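Lists > Equipment Planning > Simell Working Group
Search this list Go
Reading time: 2 minutes

Subject: Re: Budget for the second two-arm garment station
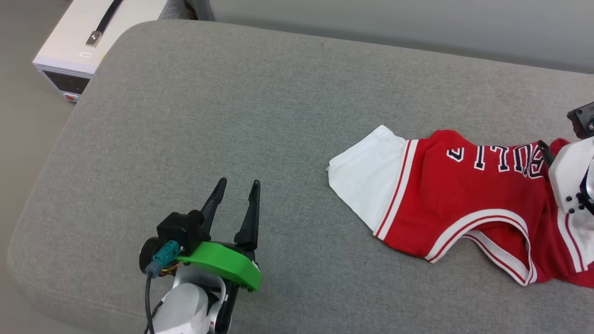

1. Background

Colleagues,

I am replying to the message from the Woststead site, quoted in part below.

> The draft allows for a second two-arm station at Woststead, with the same
> grippers as the first. Before we sign off, could the group confirm
> (a) whether the fingers should be treated as spare parts or as
> consumables, and (b) whether a proper table is needed? We have been
> laying garments on the grey upholstered bench, and Stostus has quoted
> for a table that was not in the original plan.
>
> We would also like to know if the garment allowance can be moved
> to next year.

2. Fingers and brackets

The black fingers should be budgeted as consumables. Garment work calls for the fingertips to press directly on the fabric, as with the red Bulls jersey, and we should expect to replace them on a regular cycle. I propose an allowance of 50 fingers for the year, to be shared between the two stations. The brackets are a different matter and may stay under spare parts. Tse has asked that bracket colours be recorded in the parts register, so please enter the green ones as green and do not rely on the part number alone.

3. Work surface

The group does not support buying the table at this stage. The bench is wide, its light grey cover gives good contrast with a red garment, and its cushioned top is closer to the furniture on which people leave their clothes. Its front edge is rounded, however, and the usable flat area is smaller than the floor plan suggests. Would Woststead please measure the flat part only and send the figure to me. If the table is raised again, the Stostus quotation will need to show delivery as a separate line.

4. Cabling and power

The draft has no line for connectors or cable. I have added $300 for this purpose. Power supplies are to be costed per station and should not be shared, even where the stations stand side by side.

5. Garments

The garment allowance cannot be moved. We hold 151 items at present and the Simell plan calls for 500. Priority should go to pieces with striped trim, printed lettering or more than one colour of fabric – plain shirts are already well covered. Second-hand items are acceptable if they have been laundered.

6. Next steps

Revised figures should reach me before the December meeting. Sites that have nothing to change should still reply to the list, as a missing answer will be read as a request for more time. Questions on the Stostus quotation may be sent to me directly.

Regards,
Pilar Olivares
Equipment Planning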